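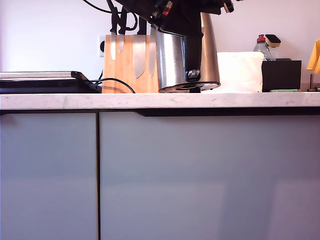
I love a slow bus, and I want to make the case for one in particular, the 8 from Wistel to Wonden, which the county is thinking of turning into an express. I have been riding it for most of my adult life and I still get a small lift when I see it come around the corner by the feed store. Part of what I love is how plain it is. Think of the things that stay out on a kitchen counter year after year, a steel pot with a dark round base, a wooden knife block with the grain showing. You stop noticing them and you'd be lost without them by supper. The 8 is that kind of thing for the people along the river road, and I don't think it should be made faster.

The express plan is easy to explain, which is one reason people like it. Right now the bus leaves the Wistel depot, goes down the hill past the clinic, wanders through the old mill streets, crosses the river, climbs up to Plornlow, comes back down again (this is the part that drives commuters crazy) and then runs along the water to Wonden. The express would skip the mill streets and skip Plornlow. It would stay on the highway the whole way. You would get on at one end and off at the other, and you'd have hardly opened your book.

I understand the appeal! I have sat on the 8 with a dentist's appointment waiting for me in Wistel while the driver let down the ramp, waited, put it back up, and then let it down again for somebody running with a stroller. I have looked at my watch. I have thought unkind things about Plornlow and everybody who chose to live on top of it. But I have never once gotten off that bus wishing it had gone past the person with the stroller.

Wonden has 3,569 people in it, according to the sign at the town line, and Plornlow has a fraction of that. In July the 8 carried 3,404 riders, and the county's own summary, a very readable thing that I recommend to anybody who enjoys a table, shows that 1,750 of them got on or off at one of the stops that would be cut. More than half! You could read that number and say the route is badly designed, because the ends should be doing more of the work. I read it and think the route is doing what a bus in a place like ours is for. The people at the ends mostly have cars. Some of them have two. The people in the mill streets are the ones carrying their groceries home on their laps.

There is an idea going around that a trip is only as good as it is short, and I'd like to argue with it, because I think it has done a lot of damage to things I care about. It is how we got the bypass, which took four minutes off the drive and most of the business out of downtown Wistel. It is why the new post office is out by the highway ramp, where nobody can walk to it. Speed is wonderful when you are in an ambulance. For nearly everything else I would like to know what we are giving up, and who is giving it up, before I get excited over the minutes.

What we'd be giving up on the 8 is hard to put in a table, so let me try it in words. There is the long curve after the bridge, where you come out of the trees and the whole river opens up on the left side. Regulars know to sit on the left. There is the stop in front of Magesa, the bakery, where the door opens and the smell of bread comes in and every single head on the bus turns. If you time it right in the morning you can hand your money to the person nearest the door and they will hop down, buy your roll, and be back before the last passenger has found a seat. I have done this for strangers and strangers have done it for me. I can't think of another place in my life where I would give five dollars to somebody whose name I don't know and feel perfectly calm while they walked away with it.

And there is the climb to Plornlow. I have come around completely on the climb. The engine gets so loud that talking stops, and for a few minutes the whole bus goes quiet together and looks out the window. In winter the heater can't keep up and you can see people pulling their collars in. Then we get to the top, where the shelter is, and there will be two or three people standing in the wind with their hands in their sleeves, and their faces when they see us coming! I don't know how you skip that stop. I don't know how you drive along the highway at the bottom of the hill, with all those empty seats, knowing they are up there.

The fair objection is that the 8 could keep some of its riders and win new ones if it were quicker. Commuters who drive now might leave their cars at home, and that would be good for the air and good for parking in Wistel, which is a misery. I take this seriously. I would love more company on the bus. But look at when the express would run under the draft schedule. It would leave Wonden twice in the morning and come back twice in the late afternoon, and in between there would be nothing at all. That serves a person with a desk job and steady hours. It doesn't do a thing for the woman who cleans rooms until two, or the kid who has band practice, or me, wanting to go look at boots on a weekday because I feel like it. A bus you can only use at the rush hours is a carpool with a farebox.

If there is money to spend, and the county says there is some, I have a list. Put one more trip on in the evening, so that a person can see a movie in Wistel and still get home to Wonden. Fix the bench at the clinic stop, which has had a slat missing for so long that people have learned to sit around it. Print the schedule on paper again and leave a stack of them at the library and at Magesa. I have a phone and can use it, but I like a schedule I can stick on the refrigerator, and so do a lot of people who'd never write to the county to say so. And if somebody wants a faster trip, add the express on top of the regular 8, twice a day, and let it have its own number. I would wave at it from the river road.

I should say that I'm not against change on principle. I was thrilled when the new buses came, with the low floors and the big windows. The old ones had steps so steep that my knees hurt just looking at them. The bike rack on the front was a great idea, and I was wrong when I said it would never be used, as it's full on most nice days. When they moved the depot stop to the covered side of the building I baked a pan of bars and took them to the drivers' break room. Good changes make the bus easier to get on. My trouble with this one is that it makes the bus easier for some people and takes it away from others, and the county keeps describing the first half.

A friend who has never ridden the 8 asked me what I do for all that time. I read, some days. I've gotten through several very fat novels between Wistel and Wonden. I plan supper. I have listened, without meaning to, to two people across the aisle settle an argument that had been going on since before Thanksgiving the year before. Mostly I look out the window at places I have seen hundreds of times, and I notice that a porch has been painted, or that the geese are back on the ball field, or that somebody in the mill streets has finally taken down the dead elm. By the time I get off I know what is going on in my own county. I couldn't tell you one thing about the land beside the highway, and I've been driven down it plenty.

The comment period on the draft schedule is open now. I am writing this on December 2, 2022, and the form at the library is one page, front only. You don't have to be a regular rider to fill it in. But I would ask you to ride the thing once first, end to end, in daylight, on the left side going toward Wonden. Bring cash for the bakery stop. And if the driver waits for somebody who is running, look back and see who it is.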